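Purves Public Library
Fri 25 February

1/ The Purves Public Library will change its loan rules next month. This thread sets out what is changing and who to contact. The full policy is available at the front desk and at the Fovell Street branch.

2/ Overdue fines on books, magazines and audiobooks will end for all cardholders. Fines already on an account will be cleared at the same time. Cardholders do not need to apply.

3/ Charges for lost or badly damaged items will stay in place. An item is treated as lost when it is 3 weeks past its due date. The charge is removed if the item comes back in usable condition.

4/ Last year, 1326 cardholders were blocked from borrowing over unpaid fines. Of these, 228 were under the age of 16. The Board reviewed these figures in August and asked staff to draft a new policy.

5/ "A blocked card tends to stay blocked," said Library Director Wendy Ashworth. "Families stop coming in, and we lose the books as well."

6/ Loan periods are not changing. Most items may be renewed twice unless another reader has placed a hold. Items from the local history room remain for use in the building only.

7/ Interlibrary loans are not covered by the new rules. Lending libraries set their own terms, and we are required to pass on any charge they make. Please check the slip inside the item.

8/ The Fovell Street branch will close for two days while accounts are updated. The book drop will stay open — please do not leave bags or boxes beside it. Holds due to expire on those days will be kept for one more week.

9/ The maker room keeps its present hours. Equipment bookings and material fees are handled separately and are not affected by the loan policy.

10/ Questions about an account should go to Fergus Skinner, Circulation, at the main desk or by phone. Comments on the policy may be sent in writing to the Board. Replies will be posted with the minutes of the next meeting.
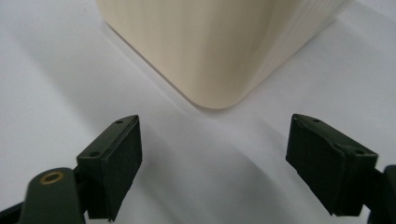 Cream piece with a layered texture, detail of a rounded corner.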